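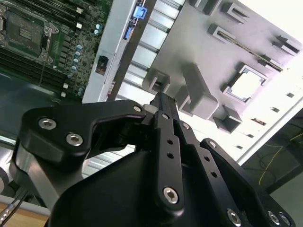 *Gripper and open server chassis.*

**Subject:** Re: [caltance-players] Landeg spice prices and the Skimer draught bands

Ynyr Dafis wrote:

> Ran the Prullcombe to Landeg route all evening in a Skimer with a full hold (300 crates) and got a different sale price nearly every trip, even when the harbour board showed the same figure as when I left. My guess is that the price is locked when you cast off and the board is only cosmetic. Also, has anyone else seen the hull wear drop off when you sail part-loaded? I had one trip with almost none. Might have been a following wind.
>
> Ynyr

The price isn't locked at departure. It is read when the harbour pilot accepts the ship, and the board in the harbour office is a cached copy which can lag behind it.

The market at every port refreshes on a 420 second cycle. The cycles are synchronised across the whole map, including the outer islands since the July patch. A fully loaded Skimer takes 792 seconds from Prullcombe breakwater to the Landeg pilot marker in neutral wind. If you cast off exactly on a refresh, one further refresh happens in transit and you reach the marker 48 seconds before the next. Cast off more than 48 seconds into the cycle and you pick up two refreshes instead of one. I think that accounts for most of the spread you saw. The board only redraws when you re-enter the harbour office, so if you leave the panel open while unloading you'll be looking at the old figure.

To check this yourself:

1. Open the ledger and turn on server time (Settings, Ledger, Show timestamps).
2. Note the time of any price change at Prullcombe. That is your cycle start.
3. Log the time at the pilot marker at Landeg. Don't use the time at the quay, as the towing animation varies with harbour traffic.
4. Compare the sale price with the ledger entry for that cycle.

Discard any trip with a squall in it. Squalls change the crossing time enough to make the comparison useless.

On hull wear, wind has no effect that I can find. Wear depends on the draught band, and the band depends on crates carried. For the Skimer the top of the middle band is 237 crates. At 238 you are in the heavy band and pay the full heavy rate for the whole leg, the same as you would with 300. There's no interpolation inside a band. I'd expect your cheap trip was at 237 or under.

Two complications:

- Water barrels count as crates for draught but don't appear in the hold total. Add them by hand.
- The band is calculated once, at cast-off. Jettisoning cargo mid-crossing makes the ship faster but doesn't reduce the wear.

Whether the middle band pays depends on what you're carrying. With timber or salt the margin per crate is low and I'd still fill the hold and wear the repair bill. With spice or dye I sail at the threshold. The middle band crossing is also a bit quicker, which moves your arrival within the cycle, so the 48 second figure above doesn't apply and you'll need to time your own runs. I haven't got enough clean trips at that load to post a number.

Delyth Powell's route spreadsheet still has the old per-crate wear formula on the second tab. It gives sensible answers for the Cutter and wrong ones for the Skimer. The crossing times on the first tab are fine. Delyth, if you're reading, the cell to change is the wear column only, and it wants a lookup against the band table in place of the multiplication.

I haven't tested the return leg. Landeg to Prullcombe is against the current and the pilot marker at Prullcombe sits further out, so don't assume the same timing. If anyone has ledger logs for it with timestamps on, please post them as plain text. The list software strips attachments.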